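Samer Ghanem
Sep 18, 2018

Thread on shelf labels, as we finished redoing ours at Zedmont and the old scheme was costing us picking time.

The old location codes ran aisle, bay, level, position with no separators. 0312042 could be read two ways if you lost a digit, and people lost digits.

New format is letter, two digits, letter, digit. Aisle C, bay 12, level D, position 2 is C12D2. Letters I, O, S and Z are left out.

Level A is always the floor. The old site counted from the top down, so adding a shelf meant relabelling the whole bay.

Text height: 80 mm on the aisle ends, and 3 labels per upright instead of one long strip. The strips peeled from the bottom corner every December when the doors were open.

Matt laminate only. Gloss is fine until a scanner hits it at an angle under strip lights.

Bins get the same code as the shelf they live on, on the short side, never on the base. A bin out on a bench is then readable without tipping it. 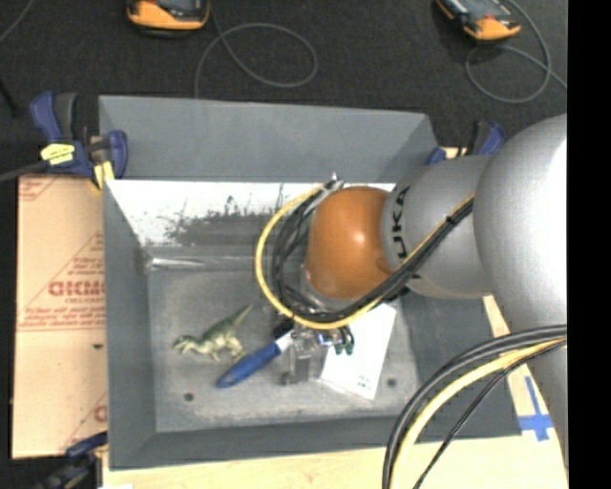 Tayla Mahuika replied that bins move between shelves far more than anyone admits, and a location code on the bin is wrong the first time one is put back in the wrong place.

Fair point. We split it after that: the bin carries its own number, the shelf carries the location, and the system pairs them on scan. Extra scan per put-away – 2 seconds, acceptable.

700 labels left to print. Will post the template once Rison have fixed the margins.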